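**Florkeck Community Workshops: supply updates, May 25, 2022**

**1/** Florkeck has finished its spring review of shared craft and repair supplies. This thread sets out what members should know before the new storage rules take effect.

**2/** The review covered 954 items at two sites, Briser and Astine. Markers and highlighters remain the supplies most often left out on work surfaces, followed by small hand tools.
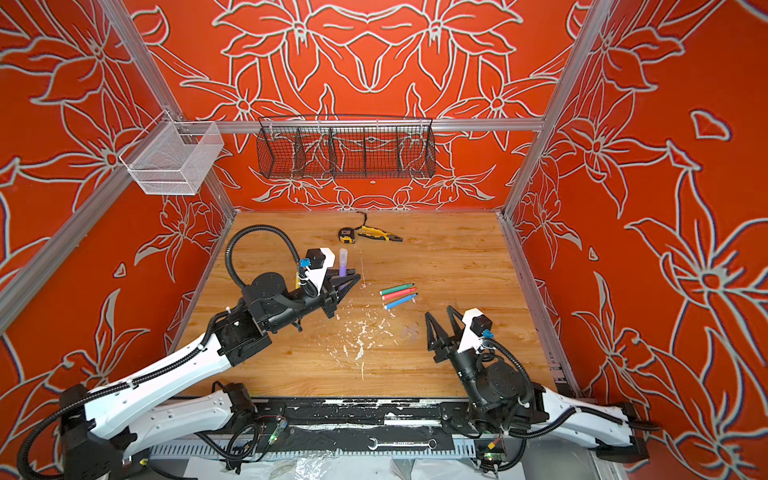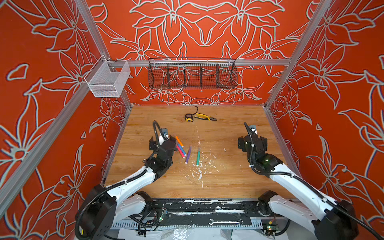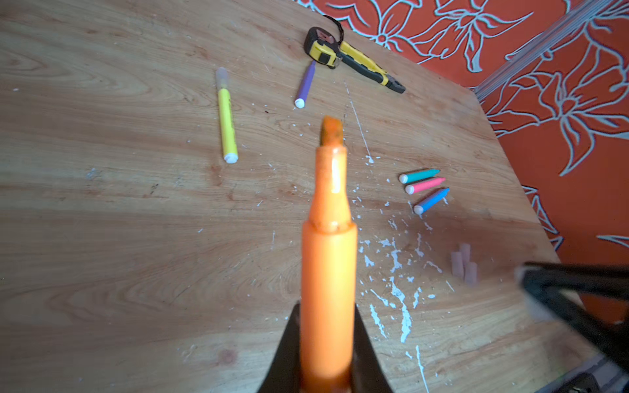
**3/** Starting now, markers are to be returned to the divided wire basket on the rail when a session ends. Each compartment is assigned to one type of supply. Please do not mix them.

**4/** Tape measures and pliers belong at the back of the table while work is under way. At closing they go to the tool drawer, with cords and straps wound up.

**5/** Highlighters are to be stored separately from permanent markers. During the review, 6 highlighters at Astine were found in the permanent marker bin and had to be tested again before they could be issued.

**6/** Any marker without a cap should be handed to the front desk. Spare caps are kept there and are sorted by color. Members should not borrow a cap from another marker.

**7/** Paint marks on tabletops: members are asked not to scrape or sand them. Resurfacing at the Briser site is handled under the contract with Leitão, signed in February, and unapproved sanding may affect that work.

**8/** Loose scraps should be swept up before the next booking begins. A brush and pan are provided at each site entrance.

**9/** Members may sign out up to 3 markers for use at home. Loans are recorded by card number and are due back within one week. Glue sticks and hand tools are not available for loan.

**10/** Questions about the new rules may be sent to Sulastri Mangundap, Supplies Coordinator, through the member portal. Printed copies are available at both front desks.

**11/** The full inventory list, with replacement costs, will be posted to the portal once the Astine figures have been approved.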